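TECHNOLOGY Four Grippers, One Green Cloth, and a Lot of Promises

1/2/18

The sales sheet for the Tralik two-finger gripper says it handles "everyday objects." So does the one for the Eline, which costs 3,000 dollars more. Garkorstead, the warehouse outfit that agreed to try them side by side, would like to know whose everyday is meant.

Four grippers are in the running: the Tralik, the Eline, and a pair from Kerekes, one with rubber pads and one with suction cups. Each gets 176 tries at a set of household and packing items. A try counts if the item is picked up, moved to a bin and let go without help. The vendors wanted partial credit for "stable contact." They didn't get it.

The items are where the brochures start to look thin. Every vendor demo I have sat through used a cube, a can, or a cube and then a can. Garkorstead's test corner is less polite. It has shelving full of bins and cardboard boxes, a white table, and things on the table that no engineer would choose for a trade show: artificial roses in a small vase, a bright green cloth in loose folds, a block of white foam. 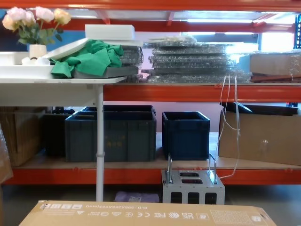 What the numbers say so far

The Eline did best on boxes, and its maker will surely tell you so. On the cloth it was no better than the Tralik. Both pinch well when a fold stands up and poorly when it lies flat, and you don't need a spreadsheet to see why.

Kerekes suction loves smooth cardboard. Give it bubble wrap and it hisses. The company blames the cup size and has offered a larger set in March, at extra cost. Maybe that will fix it. I have heard the same thing about cup sizes at 3 other trials, and the larger set always seemed to bring a larger pump with it.

The padded Kerekes was the surprise. It is slow, and it looks like something off a kitchen drawer, but it held the roses without crushing them more often than either of the expensive-looking ones.

None of this amounts to proof. The same arm and controller were used throughout, which is fair, but the Tralik was tuned by its own staff and the others were set up from the manual. Garkorstead says it will run the Tralik again with factory settings. Until then, I would treat its second place overall as a loan.

The buyers I spoke to mostly asked about speed. I would ask what happens on the second shelf, behind the table leg, with the lights low. The trial has no figures for that yet.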